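Larnavlow Open Day: Frequently Asked Questions
January 2019

What is it, exactly?
An afternoon when we unlock the workshop and let people watch robots do chores. There are short talks at one end and coffee at the other. Most visitors find the coffee first.

Where are you?
The old Ditley building, second door past the loading dock. The first door belongs to a flooring company. They are patient people, but please stop asking them for the robot.

Do I need a ticket?
Yes, a free one. We can take 50 visitors at a time, so pick a slot when you sign up and try to turn up for that one. If you miss it, ask at the desk and we'll squeeze you in when somebody leaves.

What will I see?
The main demonstration is toast. The robot works at a table with a toaster and a tray, and the job is to get a slice from one to the other. Each showing takes around 30 minutes, talk included. Yes, you can make toast faster at home. So can we.
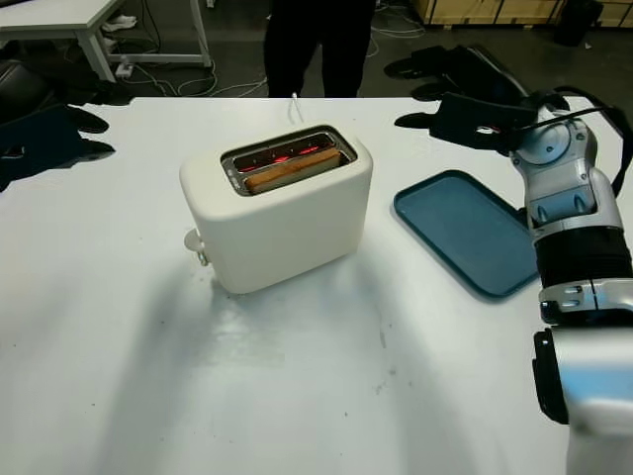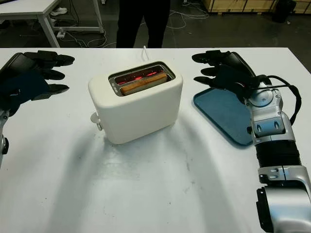 Why toast?
Bread is soft before and stiff after, no two slices are the same shape, and the slot doesn't leave much room for error. It is also cheap, and our budget noticed. Steinar Kárason, who gives the talk, wanted pancakes. We are still discussing pancakes.

Does it ever drop the toast?
Yes. We keep a tally on the whiteboard by the door, and it stood at 1,069 slices attempted when we last wiped the board down. The column for drops is next to it, in smaller handwriting.

Can I eat the toast?
No. It has been handled by something that never washes its hands. There are cookies with the coffee.

Can I shake hands with the robot?
Please don't. Stay on your side of the tape while the arms are powered, even if they look like they're resting. If you want to handle something, there's a table of spare parts from our old Groka arm near the coats. Bend whatever bends.

Is it running by itself or is somebody driving?
Ask at your showing, because we do both. Steinar tells the audience which one it is before each run — and if he forgets, shout.

Can I bring children?
Of course. Under 12s need an adult with them. The Mikkelsen room has a quiet corner, plus a box of building blocks that the engineers are supposed to leave alone.

Is there parking?
There are 4 spaces, and we will have parked in them. Use the street.

I can't make it. Will there be another?
We're planning a second one in February, same building, same toast. Sign up for the mailing list at the desk or through the contact page and we'll send you the details once we have them.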